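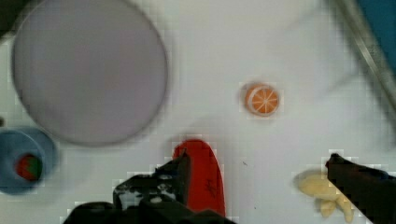 Parents want play food that young children can set out and put away by themselves, one toy library member told Punderel this spring, and they want it to fit on a table they already own.

Punderel will add a tabletop kitchen collection to its lending shelves in January. The Clutach collection covers play food, plates and bowls, and will be open to all 629 member families at no extra charge. It is meant for children three and up.

The 22-piece Clutach set mixes hard fruit with soft felt food. Strawberries, a bunch of bananas and a round slice of orange are among the fruit. Plates and bowls come in pale and blue shades, so the bright food is easy to find when it is time to pack up. A toaster oven for pretend cooking can be reserved separately.

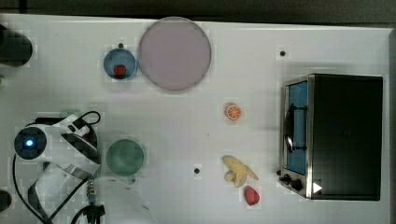
Another member asked whether a set could go out with one strawberry short, and said her children would rather have it that way than wait two weeks for a replacement.

Punderel has agreed to that request. Sets with a small piece missing will stay in circulation, with a note in the lid, while a spare is ordered. Dishes will be checked at the desk on return. Families are asked to wipe down the hard pieces before bringing them back and to leave the felt ones dry - staff will clean those.

The loan period is three weeks. A set can be renewed once if no other family has reserved it. Families who would like to keep one can buy it at the desk for $31.

The sets are packed by Psarras in flat boxes with handles. Each box has a printed sheet inside the lid listing every piece, in large type.
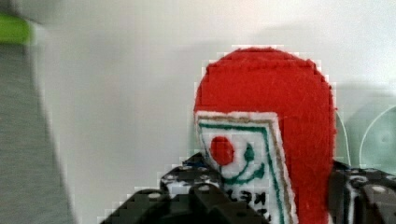

Red felt play food with a white label edged in tan and green.

Reservations open Thursday at 10 a.m. at the Punderel desk in the Grorkar building. Members may reserve one set per household. New families can join at the same desk during regular hours.

About Punderel
Punderel is a toy lending library with 801 toys and games on its shelves. It lends to families, home daycares and preschool classrooms.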